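Prurham Home Forum > Kitchens > Floors and Tile

Topic: Grout width on white tile, kitchen floor

trultus76
Posted 05/09/2020

Planning a white porcelain floor in a 101 square foot kitchen. Slab on grade, flat within spec after grinding one hump by the back door. Tile is rectified. The installer wants a 3/16 joint with light gray grout. I want 1/16 with white. He says he won't warranty 1/16. Is he being lazy or is there a real reason?

Stamier
Real reason. Rectified edge only tells you the edges were ground after firing. It tells you nothing about warpage. The minimum joint is 1/8 plus the amount of warp along the edge for running bond, or 1/16 plus warp for a straight grid. Lay a tile face to face with another one from the same box and measure the gap with feeler gauges. Post the number.

grid_and_bond
Agree on the formula, disagree on 3/16. That is a quarry tile joint. If his tile is decent he can be at 3/32 in a straight grid with no lippage worth mentioning.

trultus76
Straight grid, 12x24. I checked six tiles. Worst gap at the center was 1/32.

Stamier
Then 1/16 plus 1/32 gets you 3/32. Go to 1/8 and give the man some room. Ask him to put 1/8 in the contract along with the lippage limit.

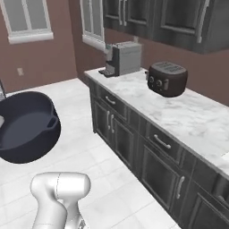 Alemayehu_tile
Grout color is the bigger decision and it gets five minutes of thought. White cement grout on a kitchen floor goes beige in the traffic lanes inside of a year, sealed or unsealed. The tile stays white and the joints don't, so the grid gets stronger where people walk and stays faint under the cabinets. The other thing is cookware. A deep, heavy pan with a thick rim like the dark one in the picture is what chips white porcelain, because the load lands on a small length of rim. On a glazed tile with a red or tan body the chip shows from across the room. Buy color body or through body and keep spare tiles from the same lot.

grid_and_bond
Epoxy grout does not go beige. I have two kitchens with white epoxy from several years back and both still match the sample stick.

Alemayehu_tile
Some epoxies yellow near patio doors. His hump was by the back door, so there is daylight on that floor.

grid_and_bond
Some do. Read the data sheet for UV. That is a product selection problem and it doesn't rule out the whole category.

Stamier
Epoxy also costs more in labor and plenty of installers leave haze. If this one has never used it I would not want him learning on 101 square feet of white tile. Premixed gray, one shade darker than the sample you like.

trultus76
He has not used epoxy. So 1/8 with gray. What about movement joints? There is a saw cut across the slab near the sink.

Stamier
Carry it up through the tile in a color matched sealant. Do not grout over it. Leave 1/4 at the perimeter under the base too.

Alemayehu_tile
Or shift the layout so a joint falls on the cut. Dry lay two rows first. A membrane will let you offset a little but check how far the maker allows.

trultus76
Dry laid it. The joint misses the cut by 2 inches. Starting with a cut tile at the door fixes it and I can live with that. Will update in November when the cabinets are in.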